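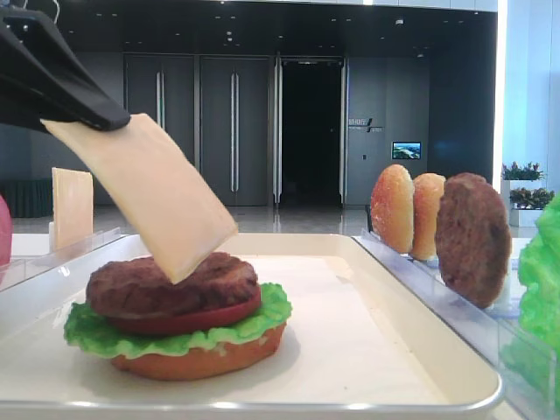 Page last changed: Jul 26, 2023

How to Set Up and Run the Burger Assembly Task

This page sets out the procedure for the burger assembly task. It applies to every operator and to every station on which the Prundance arm is used. Operators who have not yet signed the station rules should do so before starting. Signed copies are kept by Pushpa Bisht.

Before you begin

1. Check that the emergency stop can be reached from the operator's position without leaning over the table. Press it once and confirm that the arm does not respond to commands, then reset it.

2. Inspect the black fingers of the gripper. If the textured covering has lifted at any point, do not run the task. Fit a new pair and enter the change in the station log.

3. Load the clear holders. Bun halves and patties stand on edge, pressed against the pale blue clips. Each part must stand by itself when the hand is taken away. Do not use tape or putty.

4. Look at the holders through the wrist camera. The clips and the right-hand ends of the rails should be easy to make out against the white tabletop. A holder partly hidden by a finger is acceptable when the arm is at its start position.

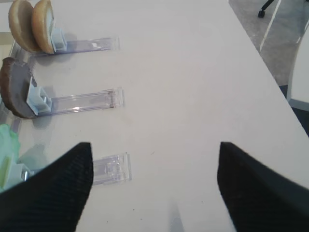
Order of assembly

The burger is built on the white tray in a fixed order: bottom bun, lettuce, tomato, patty, cheese, top bun. An operator who places a part out of order must stop and mark the run as void. Voided runs are kept on file and are not repeated under the same number.

The cheese slice requires particular care. Grip it near one corner and lower it until the opposite corner meets the patty. Pause, then lay the rest of the slice down and open the fingers. Do not push the slice into place with the fingertips.
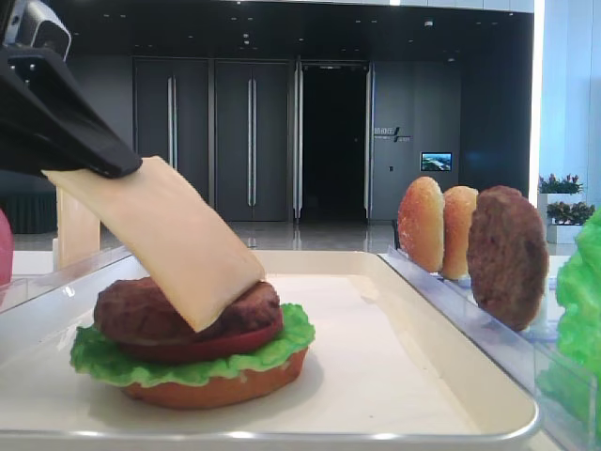 Dristska Robot Practice Team

Persons and reach

No person may put a hand over the tray or the holders while the arm is powered. If a part falls, the operator stops the arm and states aloud that it is stopped, and only then is the part picked up. Station 328 has 2 operators per shift, and both must agree before the arm is started again. This rule was added in February at the request of Iñaki Montes.

Chairs are to be kept clear of the path of the arm.
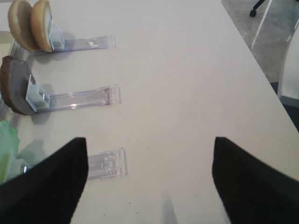 Visitors may watch from behind the operator and must be told where the emergency stop is located.

At the end of a session, return the arm to its start position, switch off power at the controller and wipe the tabletop with a dry cloth. Record the number of completed and voided runs in the log and sign the entry.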